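Stellent Releases Version 4 of Votum Recording and Tracking Software

24 May 2023

Stellent has released version 4 of Votum, the software it uses to record work done with hand-held grippers and to prepare those recordings for training robot arms. The release is available now to all partner sites, including the Bennani laboratory, which tested it through the spring. Version 3 will receive fixes until November and will then be retired.

Votum takes video from the cameras on two grippers and from a camera worn at head height, lines up the three streams in time, works out where each gripper is in space, and writes the result to a single file. A planning or control program can then read that file without knowing which cameras were used. Most of the changes in version 4 concern the second and third of these steps.

Marker tracking

Each gripper carries a cube printed with square black-and-white patterns. The head camera reads the patterns, and Votum uses them to estimate the position and angle of the gripper. In earlier versions each face of the cube was handled separately. When the wrist turned and one face gave way to the next, the estimated position could jump by several millimeters, and the jump was passed on to the robot as if it were a real movement.

Version 4 treats the cube as one rigid body. All faces in view contribute to a single estimate, and a face seen at a steep angle counts for less than one seen squarely. When the head camera loses the cube altogether, the software falls back on the video from the gripper's own camera until the cube is found again. Stretches filled in this way are flagged in the output file, and users may keep them or drop them. By default they are kept if they last 8 frames or fewer.

Left and right cubes carry different patterns, and version 4 now checks this at the start of every recording. If the two have been swapped, the operator is told at once. Partner sites had asked for this check more than any other change. A swapped pair was previously found only in later processing, often after a full session had been recorded.

Wide-angle lenses

The cameras on the grippers use very wide lenses, and straight edges near the border of the picture appear strongly curved. Votum has always corrected for this before tracking, but the correction was applied to the whole picture and took up much of the processing time. The new version corrects only the points it needs. A session of 100 recordings that took a full night to process at Lummont on version 3 now takes 40 minutes on the same computer.

The calibration tool has been rewritten as well. It no longer asks for a fixed number of views of the calibration board. It shows which parts of the lens have been covered and stops when the coverage is sufficient. Calibration files made with version 3 can be read by version 4, although Stellent recommends that sites make new ones, in particular for any gripper whose lens has been removed or cleaned since the last calibration.

Masking

A gripper camera always sees part of the gripper it is mounted on. The housing and finger take up a large share of each picture and move with the camera, which can mislead software that is looking for fixed points in the room. Version 4 includes a mask editor with which a site can mark these areas once per gripper. Masked areas are ignored for tracking. They stay in the video, as some control models make use of the position of the finger.

Reflections are a related difficulty. On a glossy work surface, bright spots shift as the camera shifts, and they were sometimes taken for fixed points. The new version tests each point over a longer period before trusting it. Bennani reported fewer lost tracks on shiny surfaces during its trial. Stellent has not yet published figures on this and plans to do so with the next maintenance release.

Recording and review

The recording program now starts all streams from one command and shows the state of each camera in a single window. If a camera drops out, the recording is stopped and marked as incomplete – earlier versions carried on and left the gap to be found in review. Operators can add a short note to each recording, and the note travels with the file.

In the review tool, both gripper views and the head view can be played side by side at any speed. Reviewers can trim the start and end of a recording, mark it as accepted or rejected, and give a reason from a list that each site can edit. Rejected recordings are no longer deleted. They are moved to a separate folder and can be restored.

File format

The output format has changed in one respect. Gripper poses were previously given relative to the head camera, which left each user to remove the motion of the head. They are now given relative to a fixed origin in the room, and the head pose is stored as a separate track. A conversion tool for older files is included. Training code that reads poses directly will need to be updated, and the change is described in the first section of the release notes.
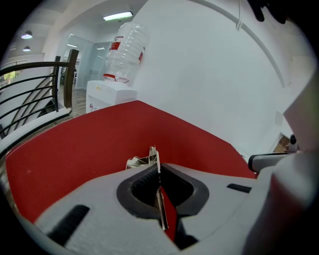
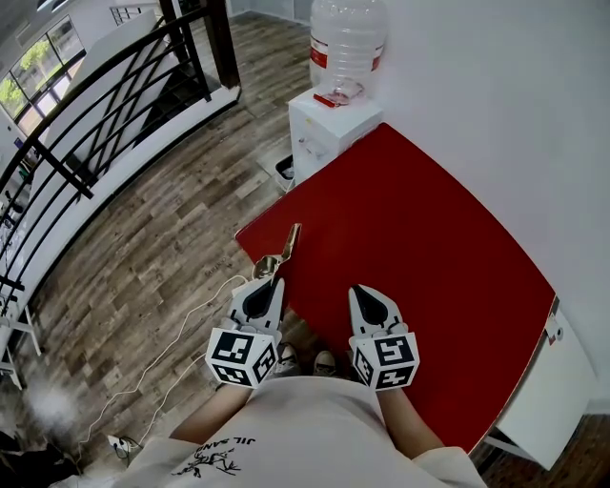 Reading time: 4 minutes

Two-handed recording with Votum, seen from a gripper camera (first picture) and from head height (second picture).

Known limits

Sites should be aware of the following points before they upgrade.

The swapped-pair check needs both cubes in view of the head camera during the opening moments of a recording. If the operator starts with one hand out of sight, the check is skipped and a warning is written to the log.

Masks are tied to a particular gripper and camera mount. A mask made for the left gripper should not be copied to the right, even where the two are built to the same design, as small differences in mounting are enough to leave part of the housing uncovered.

Thin or shiny objects remain difficult for the optional object tracker. Scissors and similar tools may be lost when a gripper closes over them. This does not affect the tracking of the grippers themselves, and sites that do not use the object tracker can disregard the point.

Live preview of the estimated poses is available on Linux only. Recording and processing work on all systems that version 3 supported.

Upgrading

Partner sites can install version 4 beside version 3 and run both during the changeover. Stellent advises finishing any session in the version in which it was begun. The two versions keep separate settings, and the new one offers to import the old settings when it is first opened. Camera names, storage folders and operator notes are carried over. Masks and tracking limits have to be set again.

Release notes, the conversion tool and a revised setup guide are available from the Votum section of the partner site. Requests for help with calibration should be sent to the Lummont support desk, with the calibration file and one short recording attached.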